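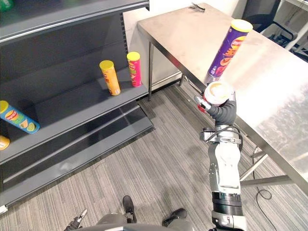

## "로봇은 제 망설임까지 배워요" — 온햄(Onham) 원격조종 담당 할리마 추쿠 인터뷰

2018년 8월 2일, 온햄 작업실

저는 감자칩을 꽤 좋아하는 편인데요, 감자칩 통 하나를 선반에 올리는 일을 두고 두 시간 가까이 떠들게 될 줄은 몰랐습니다. 할리마 추쿠(Halima Chukwu) 씨를 만나러 간 건 순전히 '로봇에게 손으로 일을 가르친다'는 말이 궁금해서였어요. 블로그에 로봇 이야기를 쓴 지는 좀 됐지만 늘 논문이나 발표 영상만 보고 썼지, 조종간을 잡는 사람과 마주 앉은 건 처음이었거든요.

할리마 씨는 온햄에서 '투수스(Tusus)'라는 프로젝트를 맡고 있습니다. 매장 진열 작업을 사람이 원격으로 시범 보이고, 그 기록으로 로봇을 학습시키는 일이에요. 직함이 뭐냐고 물었더니 명함에는 '시연 담당'이라고 적혀 있는데 친척들에게는 그냥 "로봇 과외 선생"이라고 한답니다. 저는 이 표현이 아주 마음에 들어서 수첩 맨 위에 크게 적어 두었어요.

### 통 하나 집는 게 그렇게 어렵나요

첫 질문부터 좀 무식했습니다. "그냥 통을 집어서 놓으면 되는 거 아니에요?"

할리마 씨가 웃더니 되물었어요. "통을 어디서부터 보세요?"

무슨 말인가 했더니, 사람은 통을 집을 때 눈으로 계속 보고 있지 않다는 겁니다. 한 번 흘끗 보고 손을 뻗으면 나머지는 손이 알아서 하죠. 그런데 원격조종으로 하면 그 '나머지'가 통째로 사라진대요. 우리 조종 장치는 손끝 감각을 돌려주지 않으니까 눈으로 전부 메워야 한다고요.

"처음 온 사람한테 시켜 보면 다들 통 앞에서 멈춰요. 한 뼘 앞까지는 아주 씩씩하게 가요. 그러고는 딱 서서 화면만 노려봐요. 닿은 건지 안 닿은 건지 모르겠는 거예요. 저도 첫 주에는 그랬어요. 문제는 그 멈춤도 기록에 들어간다는 거죠. 그걸로 학습시키면 로봇도 통 앞에서 멈춥니다. 아무 이유도 없이, 아주 공손하게요."

저는 여기서 한참 웃었어요. 공손한 로봇이라니! 그런데 할리마 씨는 웃을 일이 아니었다고 합니다. 지난 4월에 모은 시연 가운데 828개를 그 멈춤 때문에 다시 들여다봐야 했다네요. 쓸 수 있는 구간을 잘라 내는 데 들인 시간이면 처음부터 새로 찍는 게 나았을 거라고, 지금도 그 얘기만 나오면 동료와 의견이 갈린답니다.

그 동료가 플레처 둘런(Fletcher Doolan) 씨입니다. 학습 쪽을 맡고 있고, 중간에 커피를 들고 들어왔다가 그대로 눌러앉아서 인터뷰가 졸지에 3인 대화가 됐습니다(할리마 씨 표정을 보니 늘 있는 일인 것 같았어요).

"저는 잘라 내길 잘했다고 봐요." 플레처 씨가 의자를 끌어당기며 말했습니다. "같은 사람이 같은 버릇으로 한 시연이 그만큼 모여 있는 건 귀하거든요. 버릇이 일정하면 빼기도 쉬워요."

"그 버릇을 뺀 사람은 저였고요." 할리마 씨가 받았습니다.

### 팔은 두 개, 눈은 여러 개

조종하는 사람이 보는 화면이 어떻게 생겼는지가 저는 제일 궁금했어요. 머리 쪽 카메라 하나로 보는 줄 알았는데, 손목에 달린 작은 카메라 화면도 같이 띄운다고 합니다. 머리 쪽은 넓게 보입니다. 선반이 있고, 스테인리스 테이블이 있고, 그 앞에서 팔이 움직이죠. 손목 쪽은 정반대예요. 손가락이 화면을 턱 막고 있고 물건은 코앞에 있습니다.

"멀리서는 머리 화면, 가까이서는 손목 화면. 말로는 간단한데 갈아타는 순간이 어려워요. 운전하다가 갑자기 후방 카메라만 보고 가는 느낌이랄까요. 게다가 손목 화면은 손목을 돌리면 세상이 같이 돌아요. 방금까지 위였던 게 옆이 되는 거죠."

속이 울렁거리지 않느냐고 했더니 초반에는 그랬대요. 점심을 늦게 먹는 습관이 그때 생겼다고 합니다.
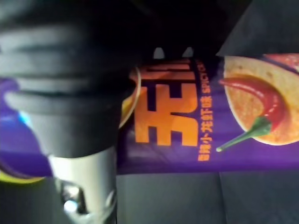
*손목 카메라로 본 보라색 포장. 마라 샤오룽샤 맛(麻辣小龙虾味)이다.*

글씨가 옆으로 누워 있으면 읽기 힘들지 않으냐는 질문에는 의외로 답이 빨랐습니다. "글씨는 안 읽어요. 색으로 봐요." 보라, 분홍빛 도는 빨강, 노랑, 파랑. 작업 중에는 맛 이름 대신 색 이름으로만 부른다고 해요. "보라 잡고, 테이블로" 하는 식으로요. 그래서 저도 모르게 물어봤습니다. 제일 맛있는 색이 뭐냐고요.

할리마 씨는 파랑, 플레처 씨는 보라. 저는 마라 맛이라면 사족을 못 쓰니 보라에 한 표 보탰습니다.

맛 얘기는 이쯤 하고요. 같은 회사 통이라 모양이 비슷한데 굳이 여러 색을 쓰는 이유가 있는지 플레처 씨에게 물었습니다.

"한 가지 색으로만 가르쳤다가 크게 데었어요. '잿게이트(Jatgate)'라고, 투수스 전에 하던 프로젝트예요. 그때는 노란 통만 썼는데 성공률이 아주 좋았어요. 다들 신났죠. 그러다 빨간 통을 놓으니까 로봇이 통을 무시하고 노란 메모지를 집으러 가더라고요."

"제가 붙여 둔 메모지였어요." 할리마 씨가 덧붙였습니다. "거기 제 비밀번호가 적혀 있었는데."

### 누운 통, 선 통

통이 서 있을 때와 누워 있을 때는 완전히 다른 작업이라고 합니다. 선 통은 옆에서 감싸 쥐면 되니 비교적 얌전한데, 누운 통은 굴러가거든요. 손가락이 한쪽만 먼저 닿아도 통이 도망갑니다. 그걸 쫓아가다 보면 팔꿈치가 선반에 걸리고요.

"누운 통은 집는다고 생각하면 안 돼요. 막는다고 생각해야 돼요. 먼저 갈 데를 없애 놓고, 그다음에 손가락을 오므리는 거예요. 저는 이걸 설명을 못 하겠어서 그냥 보여 줘요. 새로 온 조종사한테도 그렇고 로봇한테도 그렇고."

듣다 보니 좀 신기하더라고요. 말로 설명이 안 되는 요령이니까 프로그램으로 적기도 어렵고, 그래서 시범이라는 방법이 남은 거잖아요. 플레처 씨에게 그 얘기를 했더니 고개를 끄덕이면서도 단서를 하나 달았습니다.

"다만 보여 줄 줄만 알면 되는 건 아니에요. 할리마는 구르는 통을 잘 잡으니까 실수를 거의 안 해요. 그러면 로봇은 실수했을 때 어떻게 하는지를 못 배웁니다. 한번은 제가 부탁했어요. 좀 못해 달라고."

"세상에서 제일 이상한 업무 지시였어요." 할리마 씨 말입니다. "일부러 통을 툭 쳐 놓고 수습하는 걸 찍었어요. 근데 일부러 하는 실수는 티가 나요. 너무 예쁘게 실수해요. 결국 그날 오후에 제일 쓸 만했던 건 제가 진짜로 재채기하다가 놓친 거였어요."

그 재채기 시연은 지금도 학습 데이터에 들어 있다고 합니다. 번호가 2667이라서 팀에서는 뭔가 떨어질 때마다 "육육칠 났다"고 한대요. 저도 이 글을 쓰다가 볼펜을 떨어뜨리고 육육칠이라고 중얼거렸어요.

### 손으로 직접 잡아 주는 방법

원격조종 말고 사람이 로봇 팔을 직접 잡고 움직여 주는 방식도 있죠. 저는 솔직히 그쪽이 더 쉬울 것 같았어요. 서예 배울 때 선생님이 손을 포개 잡고 획을 그어 주는 것처럼요.

할리마 씨도 둘 다 해 봤는데, 팔 하나짜리 작업이면 손으로 잡아 주는 쪽을 고르겠다고 합니다. 무게가 바로 느껴지고, 관절이 어디까지 가는지 몸으로 알게 되니까요. 그런데 두 팔을 같이 써야 하면 얘기가 달라져요.

"제 팔이 두 개고 로봇 팔도 두 개인데, 제가 로봇 팔을 하나씩 잡고 있으면 손가락은 누가 움직여요? 그리고 제 몸이 카메라에 다 들어가요. 제 어깨, 제 머리카락. 나중에 로봇 혼자 할 때는 제가 거기 없잖아요."

플레처 씨는 한술 더 떠서, 머리카락이 찍힌 기록으로 학습시키면 할리마 씨가 옆에 있어야만 일을 하는 로봇이 나올 거라고 했어요. 할리마 씨는 그럼 고용은 보장되겠다고 했고요.

힘 얘기도 재미있었습니다. 손으로 잡아 주면 사람은 자기도 모르게 로봇을 '도와준답니다'. 로봇 혼자서는 버거운 자세인데 사람이 받쳐 주니까 되는 것처럼 기록되는 거죠. 원격으로 하면 그런 반칙이 없대요. 로봇이 못 하는 건 조종해도 못 하니까요.

### 손이 손을 방해할 때

그렇다고 원격이 마냥 편한 건 아니고요. 두 손이 가까워지면 서로의 화면을 가립니다. 한쪽 손목 카메라에 손가락이 잔뜩 들어와 있는데 그게 어느 쪽 손가락인지 헷갈리는 일이 생긴대요.
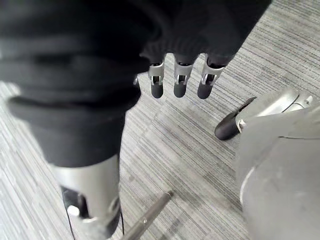 *손가락과 손가락 사이로 카펫이 보인다. 아래쪽에 가느다란 금속 막대 하나.*

"처음엔 왼손을 움직인다고 움직였는데 화면에서 엉뚱한 손가락이 까딱해요. 그럼 사람이 굳어요. 자기 손인데 남의 손 같은 느낌, 아시죠? 팔베개하고 자다가 일어났을 때."

너무 정확한 비유라 바로 알아들었습니다.

요령을 물었더니 손이 겹치기 전에 한쪽을 완전히 세워 둔다고 해요. 한 손이 쉬고 있으면 움직이는 쪽이 오른손이라는 걸 의심할 필요가 없으니까. 대신 시연이 길어집니다. 플레처 씨는 짧은 걸 좋아하고 할리마 씨는 깔끔한 걸 좋아해서, 이 문제는 아직 결론이 안 났습니다. 제가 보는 앞에서도 잠깐 불이 붙었어요.

"두 손을 동시에 쓰는 시연이 더 있어야 된다니까."

"그럼 네가 와서 해."

플레처 씨의 조종 실력은, 본인 말로는 "통계적으로 의미 없는 수준"이랍니다.

### 몇 번이나 보여 줘야 하나요

독자분들이 제일 궁금해하실 것 같아서 이것도 물었습니다. 이번 투수스의 목표는 시연 2000개예요. 그중 얼마나 왔는지는 안 알려 주더라고요. 그냥 어깨가 말해 준다고만 했습니다.

"숫자보다는 첫 자리를 얼마나 바꿔 주느냐가 커요. 통을 늘 같은 데 놓고 시작하면 천 번을 해도 한 번 보여 준 거랑 비슷해요. 저는 시작 전에 일부러 대충 놔요. 선반에도 놓고, 테이블 가장자리에도 놓고, 눕혀 놓고. 사람들이 매장에서 물건을 들었다가 아무 데나 두고 가잖아요. 그 사람들 흉내를 내는 거예요."

그 말을 들은 뒤로 저는 마트에서 물건을 제자리에 돌려놓습니다. 여러분도 부탁드려요, 누군가의 어깨가 걸린 일입니다.

하루에 몇 시간이나 하느냐고도 물었는데, 조종은 2시간을 넘기지 않는 게 팀의 규칙이라고 해요. 그 이상 하면 손이 게을러지고, 게을러진 손도 고스란히 기록에 남는답니다. 남는 시간에는 찍은 걸 다시 봅니다. 자기가 한 걸 보는 게 민망하지 않으냐고 했더니 자기 목소리 녹음 듣는 것보다 심하다고 하네요. 특히 통을 내려놓고 나서 손을 살짝 터는 버릇이 있는데, 어느 날 로봇이 혼자 작업을 마치고 똑같이 손을 털더래요.

"소름이 돋았어요. 좀 귀엽기도 하고. 플레처는 빼자고 했는데 제가 우겼어요."

"시간 낭비예요. 매번 손을 턴다고요." 플레처 씨는 아직 포기하지 않은 모양입니다.

### 돌아오기 전에

마지막으로 저도 조종을 한번 해 봐도 되냐고 졸랐습니다. 할리마 씨가 흔쾌히 자리를 내줬고, 저는 통을 향해 아주 씩씩하게 나아가다가, 네, 한 뼘 앞에서 멈췄어요. 알고 들었는데도 그렇게 되더라고요! 화면 두 개를 번갈아 보면서 얼마나 서 있었는지 모르겠습니다. 뒤에서 할리마 씨가 "지금 닿았어요, 오므리세요" 하고 알려 줘서 겨우 손가락을 움직였는데 통은 옆으로 넘어갔습니다. 플레처 씨가 커피잔을 든 채 조용히 "육육칠" 하더군요.

제 시연은 저장하지 않았다고 합니다. 다음 방문 때는 두 팔을 같이 쓰는 작업을 보여 주신다고 해서 날짜를 맞추는 중이고, 그때 물어봤으면 하는 게 있으면 댓글에 남겨 주세요. 손 터는 버릇을 뺐는지는 제가 꼭 확인하고 오겠습니다.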